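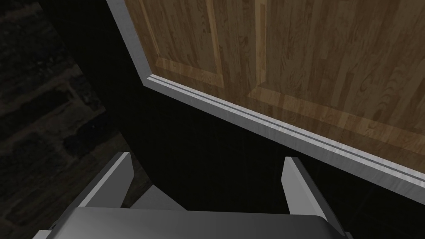

The Rurkarex 22 is a hard wax oil for interior wooden doors. It goes on in two thin coats, dries to a low sheen and can be patched later without stripping the whole door. Most people buy it for a single job, such as a raised-and-recessed wooden door panel like the one at upper right, and then find there is enough left in the can for the trim. It is sold for use on bare or previously oiled wood. It will not bond to varnish, paint or shellac, and those have to come off first.

Product details

Item number: 453
Can size: 22 fl oz
Sheen: low
Color: clear (Natural) or lightly tinted (Pullilham Brown)
Use: interior only
Cleanup: mineral spirits
Time between coats: 12 hours
Made by: Rurkarex
Sold by: Illow Door & Trim Supply

What it does

Oil soaks into the top layer of the wood and the wax stays close to the surface. The door still feels like wood to the hand. Water spots wipe off if you get to them the same day. Fingerprints around the latch are the usual complaint with door finishes, and they clean up with a damp cloth and a drop of dish soap. Do not use spray cleaners with ammonia. They dull the wax and leave a gray patch that has to be sanded and recoated.

The clear version darkens most woods a little, much as they look when wiped with a wet rag. Pine and fir turn warmer over the first few months. Oak and ash change less. If you want the door to stay as pale as possible, this is the wrong product, and we would point you to a water-based finish instead.

Pullilham Brown is a weak tint. One coat on maple is hard to see. Two coats on pine come out the color of weak tea. It is meant for matching new doors to older trim in the same room, and it will not turn a light door into a dark one.

Before you start

Take the door off its hinges if you can and lay it flat on padded sawhorses. You can coat a hanging door, but the oil collects along the bottom of the panels and you will have to go back and wipe it.

Remove the knob, latch and strike plate. Bag the screws with the hardware they came from.

Sand with 120 grit, then 150. Stop there. Going finer closes up the surface and the oil sits on top and stays sticky. Vacuum the door and wipe it with a dry cloth. A tack cloth can leave residue, so leave it in the drawer.

Test the finish on the hinge edge or the top edge and let the spot dry overnight before you decide on a color.

Applying it

Stir the can from the bottom for a full two minutes. The wax settles, and a can that has been on a shelf since September will need longer. Do not shake it.

Use a short bristle brush or a white nylon pad. Do the panels first, then the center rail, then the outer frame, working with the grain. Put on less than seems right. Wait 15 minutes and wipe off whatever is still wet with a lint-free rag.

Let it dry 12 hours with a window open. Scuff lightly with a gray pad, dust it off and put on the second coat the same way. Coat the top and bottom edges too - bare end grain takes in moisture, and the door may swell and stick in humid weather.

You can hang the door after a day. Full cure takes three weeks at normal room temperature. Until then keep tape, over-the-door hooks and wet towels off it.

Safety

Rags soaked with this product can heat up and catch fire on their own. Lay them flat outdoors to dry or put them in a metal can filled with water and close the lid. Never leave them in a pile. Keep the finish away from open flame and out of reach of children.

Coverage

One can covers 90 square feet in a single coat. A standard interior door, both sides and all edges, takes close to half of that for one coat, so plan on one can per door for the full two-coat job. Rough or very dry wood will use more on the first coat.

Goes with

Dumitrescu white nylon pads, pack of 12
Dumitrescu short bristle brush, 2 inch
Rurkarex Wax Refresher, for doors that have lost their sheen

Shipping and returns

Ships by ground only. Orders placed by noon on Friday leave our Illow warehouse the same day. Unopened cans can be returned in the original box. Tinted cans are stock colors and can be returned on the same terms - opened cans cannot, in either color.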